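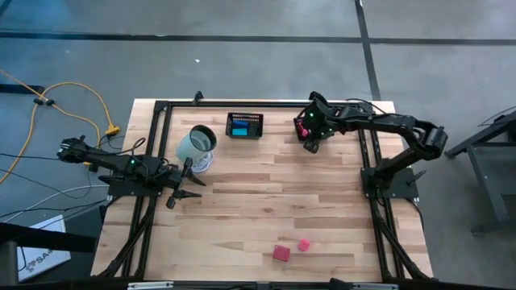

Gotdale Tabletop Tidying, data card

Summary
Short recordings of small things being put away on a wooden tabletop. The things are blocks, a cup, a mesh basket and whatever is in the basket at the time. There are 2,471 recordings. The original plan said 3,000 and the old project page still does, so please cite the lower number.

What "tidy" means here
Less than you might hope. A recording is marked tidy if the loose blocks end up in the basket and the cup is standing. Fredy Huaranga wrote that rule and I have argued with it ever since. A block dropped on top of a full basket passes. A cup pushed to the very edge of the table passes too, as long as it stays upright. I would not use the label as a measure of how neat a table looks to a person.

Objects
Blocks: small cubes, red and pink among them. The two colors get mixed up in the notes, especially in the Brulldale sessions. Check the picture before you trust the color field.
Basket: black mesh, open top. It is often partly filled before a recording starts, and the starting contents were not written down.
Cup: pale green, round. Listed as "container" in some rows and "cup" in others. Same thing.
Cable: white, sometimes left on the table. It has no label. We disagreed about whether it counts as clutter and never settled it.

Labeling
Fengying Meng and Habibur Sivakumar labeled everything separately. They disagreed on 72 recordings, nearly all of them about blocks leaning on the basket rim. Those are marked "unsure" and I would leave them that way. Low disagreement shows that both people read the rule the same way. It does not make it a good rule.

Known problems
One kind of tabletop, light wood. Claims about kitchens or desks have no support in this data.
Starting layouts repeat more than they should. Split by session, never at random.
File notes from October use 3 different spellings of "basket".

Contact
Orlando Guzmán for access, Fengying Meng for label questions. Corrections to the color field are welcome, with the row number.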